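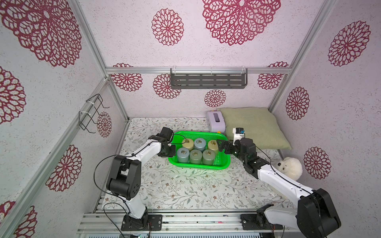

双臂工作站中的抓取对比:绿色塑料篮内装有六个带金属环柄的圆柱形砝码,右侧夹爪上方装有小型白色相机模块。

沃克维尔夹爪对比(Wokville Gripper Comparison,常简称“沃克维尔对比”)是一套用于比较小型机械臂末端执行器的桌面测试方法,同时也指按照这套方法积累起来的测试记录。它由弗劳克·施泰因巴赫(Frauke Steinbach)在沃克维尔工作室提出,最初只打算解决一个很朴素的问题:手头有两种夹爪,价格相近,说明书上的数字也相近,究竟该把哪一种装到机械臂上去。后来参与的人渐渐多了,测试项目也跟着多了起来,相机的安装位置、控制器的整定方式都被纳入比较的范围,于是便有了今天这套略显庞杂、但用起来相当顺手的方法。

目录
1 名称与沿革
2 工作站
3 测试物品
4 参与比较的夹爪
5 相机位置
6 控制器
7 评分方法
8 结果
9 批评与局限
10 参见

名称与沿革

“沃克维尔”取自工作室的名字。早期的记录里还能见到“篮子测试”这个叫法,在老用户中间至今仍很流行,若是在讨论中听到有人问“你们的篮子跑到第几轮了”,说的多半就是它。施泰因巴赫本人似乎更喜欢这个旧名,她在第一版说明的序言里写道:“一只装满东西的篮子,比任何一张参数表都更愿意告诉你实情。”

第一版说明于某年二月在工作室内部传阅,篇幅很短,只规定了物品的摆放方式和每轮的次数。第二版增加了双臂协作的项目,并把原先写得比较含糊的“抓稳”一词改成了可以核对的条件。第二版之后,说明的正文基本稳定下来,改动主要集中在附录,例如线缆的走法、校准板的存放,以及夹爪指垫磨损到什么程度应当更换。这些附录读起来絮絮叨叨,却往往是新手翻得最勤的部分。

工作站

测试在一个箱式工作站内进行。站体以银色铝型材搭成,两条黑白相间的机械臂各自固定在一块黑色金属安装板上,两块安装板则装在同一根带槽的铝制横轨上。这样的布置有一个很大的好处,就是拆换方便:松开安装板,机械臂便可以沿横轨重新定位,不必动到站体的其他部分。

站内的墙板贴有白底斑点墙纸,上面是深红与暗红色的大朵花纹,地垫则印着细细的藤蔓和小花。在第二版说明中,带花纹的背景被列为推荐做法。施泰因巴赫认为,纯色背景会让视觉算法显得比实际更能干,一旦搬到普通人家的厨房或书房里,成绩便要打折扣;与其到那时再失望,倒不如一开始就让相机面对一点热闹的东西。同样出于这种考虑,站内允许放置与任务无关的杂物,毛绒玩具、纸巾盒、靠垫之类都可以,只要不妨碍手臂的活动范围。

说明对照明只作了宽松的要求:同一组对比必须在同样的灯光下完成,中途不得开关窗帘。有经验的操作者通常把整组对比安排在傍晚之后,省去日光变化带来的麻烦。

测试物品

标准物品是一组圆柱形砝码,平顶,顶面带有金属环柄,放在一只网孔壁的绿色塑料篮里。砝码排成两行,每行三个,颜色以浅淡的色调为主,有米色、浅蓝灰、黄褐和鼠尾草绿等。砝码之间挨得很近,几乎把篮子填满,这正是整套测试的难处所在:手指要伸进狭窄的缝隙,或者改从上方去够环柄,两条路各有各的麻烦。

从侧面夹持圆柱,要求指尖够薄,开合行程又要够大,否则还没碰到目标,先把旁边的砝码推歪了。从上方钩取或夹取环柄,对指尖厚度的要求低一些,对定位的要求却高出许多,而且金属环表面光滑,提起之后物品容易摆动。说明并不偏袒哪一种策略,只要求操作者在开始之前把所选的策略写在记录表上,中途不得更换。

篮子本身也是测试物品之一。在双臂项目中,两只夹爪须分别从左右两侧接近篮沿,同时夹住,平稳抬起,再放回原处。任何一侧先离地过多,篮身就会倾斜,砝码随之向低处挤压,评分时要扣去相应的分数。这一项看上去最不起眼,却常常是各种夹爪拉开差距的地方。

参与比较的夹爪

历次记录中出现最多的是两种夹爪,一种称为“菲奥雷”(Fiore),一种称为“德拉托夫”(Dratov)。两者都由舵机驱动,接口尺寸相同,可以在同一条机械臂上互换。

菲奥雷夹爪的手指细长,指尖收窄,适合伸进物品之间的空隙。它的弱点在于刚度,夹持较重的砝码时指尖会略微张开,操作者需要多给一点闭合量来补偿。喜欢它的人说它“手轻”,不喜欢它的人则说它“手软”,两种说法指的其实是同一件事。

德拉托夫夹爪的手指较短较宽,指面垫有软质材料,闭合之后相当牢靠。它在双臂抬篮一项中表现稳定,但在拥挤的篮子里取物时,宽大的指面往往无处安放。部分用户自行把指垫削窄之后再参加测试,说明允许这样做,条件是在记录中注明,并且与未经改动的夹爪分开统计。

相机位置

相机的安装位置是第二版新增的比较项目。常见的方案有两种:一种是把小型相机模块装在夹爪上方,随手腕一起运动;另一种是在工作站外侧或上方固定一台相机,俯看整个作业区。

腕部相机的好处在于接近目标时细节越来越清楚,环柄的朝向也容易分辨。它的缺点同样明显:手臂一旦贴近篮沿,视野便被篮壁和手指占去大半,此时对另一条手臂的位置几乎一无所知。固定相机恰恰相反,全局看得明白,却常被机械臂自身的连杆挡住。多数参与者最后采用两者并用的办法,以固定相机负责粗定位,以腕部相机负责最后一小段。

附录中有一段专门谈线缆,语气十分恳切。腕部相机的线缆如果留得太短,手腕转到极限时会被扯紧;留得太长,又会垂下来勾住篮子。推荐的做法是让线缆沿连杆走,在肘部留出一个松弛的弯,并在每组测试之前用手把手臂慢慢推过整个行程,亲眼看一遍。

控制器

沃克维尔对比所用的控制程序名为“穆尔基亚”(Murkia),负责同步两条机械臂的动作,并记录舵机的位置和电流。早期版本只支持位置控制,夹爪闭合到指定角度便停下,遇到尺寸略有出入的物品时不是夹不住,就是夹得太狠。后来加入的电流限制改善了这一状况:手指碰到物品后电流上升,达到设定值即停止继续闭合,并保持当时的力度。

围绕电流限制该设多高,曾有过一段颇为热闹的讨论。设得高,提起时稳当,舵机却容易发热;设得低,舵机舒服了,砝码在移动途中又可能滑落。现行说明没有给出统一的数值,而是要求每种夹爪在正式测试前先做一轮试抓,逐级提高限制,取第一个能够稳定提起全部砝码的档位。这个办法费些时间,不过公平,也免去了许多口舌。

评分方法

每种夹爪在每组对比中须完成28次抓取,先后进行2组,两组之间间隔20分钟,让舵机冷却下来。每次抓取按结果记为成功、部分成功或失败:

成功:取出指定砝码,移至篮外指定位置放下,其余砝码保持直立。
部分成功:取出了指定砝码,但有其他砝码被带倒或带出篮外。
失败:未能取出,或在途中掉落。

双臂抬篮另行计分,不与单臂成绩合并。施泰因巴赫对这一点十分坚持,她认为把两种性质不同的能力加在一起,得出的总分虽然好看,对挑选夹爪的人却没有多大用处。

结果

截至第二版附录最近一次修订,工作室共收录131份有效记录。总体而言,菲奥雷夹爪在拥挤篮内的侧面夹持中成绩较好,失败多发生在提起之后;德拉托夫夹爪在双臂抬篮和环柄夹取中较为可靠,失败则多发生在伸入篮子的阶段。两者的差别在篮子逐渐取空的过程中慢慢缩小,取到最后一个砝码时已经难分高下。

相机方案对成绩的影响比许多人预想的要大。只用固定相机时,两种夹爪在环柄夹取上的表现都明显下降;加上腕部相机之后,下降的部分大体得到弥补。附录因此建议,预算有限的使用者不妨选择较便宜的夹爪,把省下的钱用在相机上。

批评与局限

对这套方法的批评主要有两点。其一,测试物品过于单一,圆柱形砝码形状规整,不能代表布料、纸袋等容易变形的物品。其二,操作者的熟练程度难以排除,同一种夹爪在新手和老手手中可以得出相差很远的成绩。工作室对第一点的回应是另设一组软质物品的试行项目,目前尚未写入正文;对第二点,则要求记录表注明操作者累计完成的组数,供读者自行斟酌。

也有使用者提出,每次测试后要把砝码按原来的次序放回篮中,十分繁琐,希望放宽。现行说明仍然保留了这一要求,只是补充了一条:放回的工作可以由机械臂完成,也可以用手。

参见

末端执行器
双臂协作
手眼标定
穆尔基亚(控制程序)

分类:机器人学 | 夹持装置 | 测试方法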